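Rule Reviewers / Annotators Wanted – Home Robot Good Practice Round 2
Perkik Standards Desk
Posted 30th April

Short version. We need people to read draft rules for household robots, watch simulated runs against them, and tell us where the rules are bad. Paid, part time, remote. Start as soon as we can get you set up.

Longer version below, sorry for the length, had to get this up before the end of the day.

What it is

Perkik writes plain-language practice rules for two-arm home robots. The draft is called Gruvent. It has 34 rules right now and will probably have fewer when you're done with it. Doorways, speed near people, reach, grip, dropping things, stopping, handing over to a person, logging. All testing for this round is in simulation. No hardware at your end, nothing shipped to you.

Round 1 was a mess in places. Two reviewers would read the same rule and mark the same run opposite ways. Mostly the doorway rules. Rule 6 says the robot must "hold clear of a doorway until the passage is free" – fine, but what is clear? Body out of the opening? Arms too? An arm can be a long way ahead of the body, and the draft only talks about the base. That's the kind of thing we want caught.

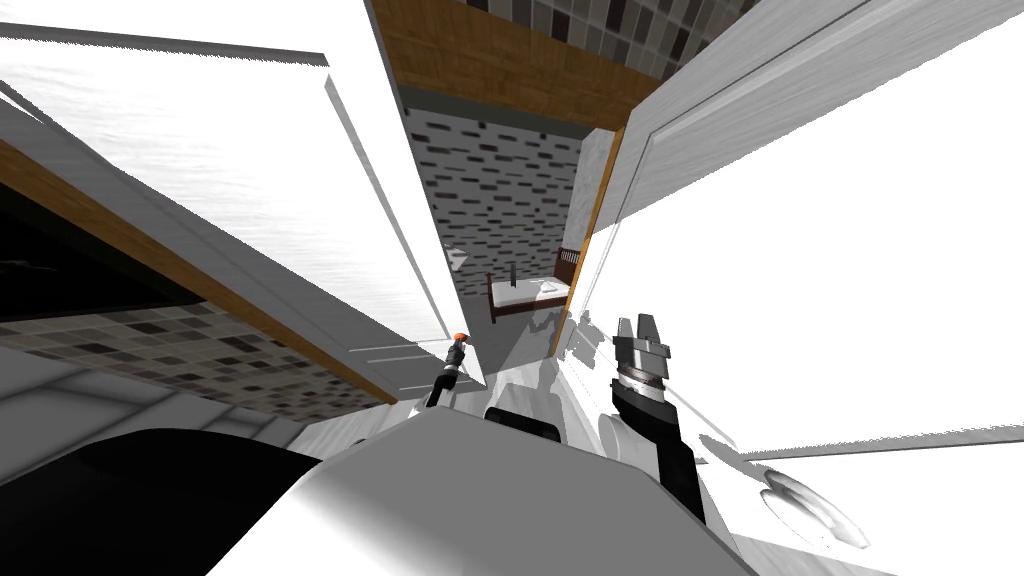 Do I need a robotics background? None needed, and for a third of the seats we would prefer you didn't have one. The rules get read by installers, home care agencies and families, so we want reviewers who will stumble on the same sentences they would.

What you'd do

Read the rule. Watch the run, usually from several views. Mark it pass, fail or can't tell. Write one or two sentences on why. "Can't tell" is a real mark and we want it used. If you can't tell, either the rule is vague or the view is bad, say which.

Then a call every other week where we go through the disagreements. Camera optional. These run long, bring coffee.

The round has 2,000 clips in total. 947 were marked in Round 1 and get marked again by new people, without seeing the old marks. Please don't go looking for the Round 1 notes, they are floating around and they will bias you.
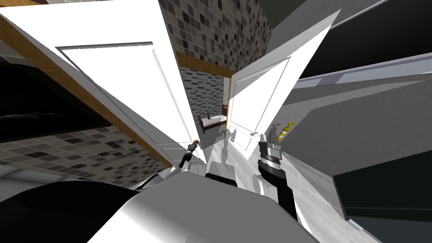
Rule 11 is the one we argue over most. It covers what the robot does when more than one door is open along its path, and the draft treats every door as if it were alone. Homes aren't like that. You get two white doors standing open with a narrow gap between them, a bedroom on the far side, and both arms already out in front of the body. Which door does the clearance get measured from? Does the wrist count, or only the fingertip? The text says "nearest fixed surface" and a door is not fixed. We've had three rewrites and none are good. If you like this sort of problem you will like the job.

Who we want

People who read slowly and write short
OK with repetitive work, it is repetitve
Comfortable saying a rule is wrong when the person who wrote it is on the call
Written English good enough for notes – spelling doesn't matter, clearly
A computer that plays video without choking

Nice to have, not required: elevator or door inspection, occupational therapy, home care, warehouse safety, insurance claims, technical editing, any kind of code enforcement.

Not a fit if you sell or build home robots, or did in the past year. Same goes for anyone in your household. Ask if not sure.

The grip group

Smaller group, separate from the doorway people. Looks at close-up views from the hand. Rules 19 thru 24. When is an object "held"? When is it only touched? How much of the object does the reviewer have to be able to see before a pass mark is allowed? Right now Rule 21 lets you pass a grip from one view. We think it should take two but want to hear the case against.

Slower work, more freeze-frame. Tell us in your email if you want this one.
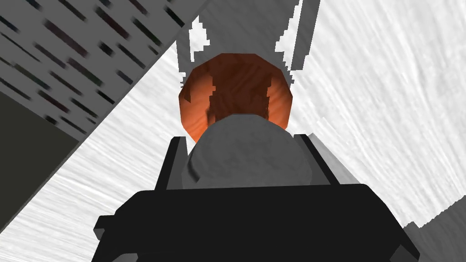
Siamak Nikzad wrote back on the draft that requiring two views for Rule 21 would throw out half the runs for no gain in safety, and that a reviewer who isn't sure should just mark can't tell and move on. Fair point. It's on the agenda for the first call, so come with an opinion.

Pay and hours

Paid by the hour, not by the clip. We don't want anyone racing. Eight to twelve hours a week, you pick when. Training hours are paid at the same rate. Rate is in the reply you get when you write to us, same for everyone in the group.

Runs through November, maybe a bit past. If you need to drop out partway just say so, no hard feelings, but do finish the batch you have open.

House rules for reviewers

Mark alone. Talk after.
Don't guess what the robot "meant" to do. Mark what the rule asks.
One rule at a time. A run can pass 6 and fail 11.
No marking when tired. There's a cap of three hours a day and the system will lock you out.
Clips stay in the system. No screen shots to friends.
If you know the person who wrote the rule, tell us and we swap you off it.

How to apply

Email the Standards Desk, subject line "Gruvent reviewer". No resume needed. Send:

Your name and time zone
Doorway group, grip group or either
Hours per week you can really do
One rule you have had to follow, any job, any place, that was badly written, and how you would fix it. Under 1,000 words please. Under 200 is better.

That last one is what we mostly go on. Last round the best answer was about a laundromat sign.

You'll get a short trial batch, paid, five clips. Then a yes or no from us inside of two weeks. We answer everyone, including the nos.

Questions go to the same address. Don't call the front desk, they don't have any info on this and will only send you back to us.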